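Truklow Lake Tackle Rental – Frequently Asked Questions

Last updated May 29, 2018

What do you rent?

Spinning combos, baitcasting combos, fly outfits in 5 and 8 weight, landing nets, waders and tackle bags. Ice gear goes out from the Flenside shop only. We do not rent boats.

Do I need a fishing license?

Yes, if you are 16 or older. A rental does not include one. You can buy a license online or at the counter at either shop. Bring a photo ID. If you fish both sides of the lake, check the map by the register, as the east arm has its own size limits for bass.

Which rod should I get for my first trip?

Most beginners do fine with a medium spinning rod, six and a half feet long, with a size 3000 reel. It handles bass, walleye and smaller pike. We spool it with 10-pound line unless you ask for something else. For panfish with kids, ask for the Jin ultralight set, which is shorter and easier to cast.

How do I reserve?

Call the shop or fill out the form on the Reservations page. We hold gear until 11 a.m. on the day of pickup. After that it goes back on the rack. If you are driving in late, call and talk to Omar Salameh at the front desk and he will put your name on it.

How long is a rental?

The standard rental is 36 hours, so you can pick up in the morning, fish two days and bring it back the second evening. Weekly rates are available in person.

Is there a deposit?

Yes. The deposit is $200 per fly outfit and $75 per spinning or baitcasting combo. We put a hold on your card and release it when the gear is checked in. Your bank may take a few days to show it.

What happens if I break a rod tip?

Tell us when you return it. A broken tip costs $15 – we repair most of them in the shop. If the rod is broken below the second guide, we charge the replacement price on your rental slip. Normal wear on line and reels is not charged.

Do you sell used rental gear?

Yes, at the end of each season. Qusai Awad prices the rods and can tell you which reels have had new bearings or drags. Used gear is sold as is.

Can I bring my own reel in for service?

Yes. Cleaning and new grease takes about a week. We work on most spinning and baitcasting reels. Please take off your line first if you want to keep it.

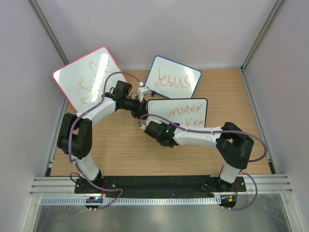

Do you offer casting lessons?

Dalal Moussa teaches a beginner class on the lawn behind the Wemano shop during May and again in early fall. Rods are provided. Wear a hat and glasses of some kind. Private fly casting lessons are with Issa Khoury by appointment.

Can I return gear to the other shop?

Yes, spinning and baitcasting combos can go back to either one. Fly outfits and waders have to be returned where you picked them up.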